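Drultwood opens orders for Pladine outdoor navigation kit

November 22, 2019

Drultwood has opened orders for Pladine, a bolt-on navigation kit for small wheeled robots working outdoors on sealed roads and paths. The kit was previously supplied only to a short list of integrators. It is now sold to anyone with a suitable base, either outright or under a service plan that includes route set-up.

Road trials were carried out on an asphalt road edged with stone walls and trees.

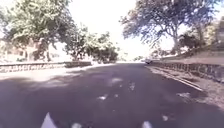
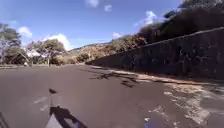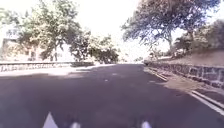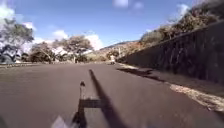
What is in the kit

Pladine consists of a forward camera module, a compute unit in a sealed aluminium case, a wheel odometry interface, a satellite positioning receiver and a wiring loom. The software, called Myung, is preinstalled. It handles lane-keeping on unmarked surfaces, edge detection and route replay. It does not plan deliveries, manage a fleet or talk to a booking system. Customers who want those functions are expected to supply them through the documented interface.

The camera module publishes colour images to Myung at 10 frames per second. Drultwood says a higher rate was tested and dropped, as it raised power draw and heat in the case without a matching gain in steering at the speeds the kit is meant for. The maximum supported speed is that of a brisk walk. Above it, the software will issue a stop request to the base.

Power comes from the host robot. The loom accepts the usual battery voltages for this class of machine, and the compute unit draws 50 watts at full load. Buyers with smaller battery packs should work out the effect on range before ordering. A low-power mode is available, but it turns off edge detection and is intended for supervised moves between a shed and a start point.

How it steers

Many older roads have little or no paint left on them, so Myung does not depend on lane markings. It classifies the ground ahead as drivable or not and then looks for a continuous boundary on each side. A curb, a wall or a change from asphalt to gravel can all serve as a boundary. If only one side can be found, the robot holds a set offset from it. If neither can be found, it slows and falls back on odometry and satellite position for a limited distance before stopping.

Two conditions are known to cause trouble. The first is strong glare, where sky seen between tree canopies is bright enough to wash out the far end of the road. The second is hard-edged shadow lying across the pavement, which earlier releases sometimes read as a change of surface. The current release compares texture on both sides of a dark edge before it accepts the edge as real.

"Shadow from overhanging trees was our most common false boundary in February," said Bo-ram Moon, who leads field work on the kit. "It is a good deal rarer now. Glare is harder, and we would sooner have the robot slow down than guess."

Drultwood's release notes list 721 logged route segments used for regression checks. Each new build of Myung is run against all of them, and a build that produces a new stop or a new boundary error on any segment is held back for review. The segment list is open to customers on the service plan. Customers who buy outright receive the results only.

Installation

The module bolts to a flat plate with four M5 fasteners. It must face forward and have a clear view over the front of the robot. Small parts of the body along the lower border of the image are acceptable and are masked out during calibration. Anything that moves independently of the body, such as a flexible flagpole, should be mounted behind the camera where the base allows it. Where it does not, the masked area has to be drawn wide enough to take in the full sway of the pole.

Calibration uses a printed board and takes less than an hour. It needs to be repeated if the module is removed or the plate is bent. The manual recommends a check after any hard knock, along with a look at the connector seals.

The kit is rated for rain but not for immersion or pressure washing. Night operation is not supported in this release.

Service plan

Under the plan, Vesance, the installation partner, sends a technician to fit the kit, drive the first route by hand and review the recording with the customer. Up to 100 kilometres of recorded route can be stored per robot. Routes beyond that can be archived and reloaded, though only while the robot is stationary.

Plan customers also get remote diagnosis. Logs are uploaded when the robot is back on its charger and connected to a local network. No video leaves the robot unless the operator marks a recording for upload, and the setting is off by default. Operators remain responsible for permission to use a road or footpath, and the plan does not cover applications to councils or landowners.

Availability

Kits ship with adapter plates for the two most widely used mounting patterns. Other patterns can be cut to a customer's drawing at extra cost - allow additional time for these. Pricing is by quotation and depends on the number of robots and on whether the service plan is taken.

Existing integrator customers can move to the current Myung release free of charge. Units with the earlier compute case need a replacement fan first. The part is supplied by Vesance and can be fitted on site with a hex key.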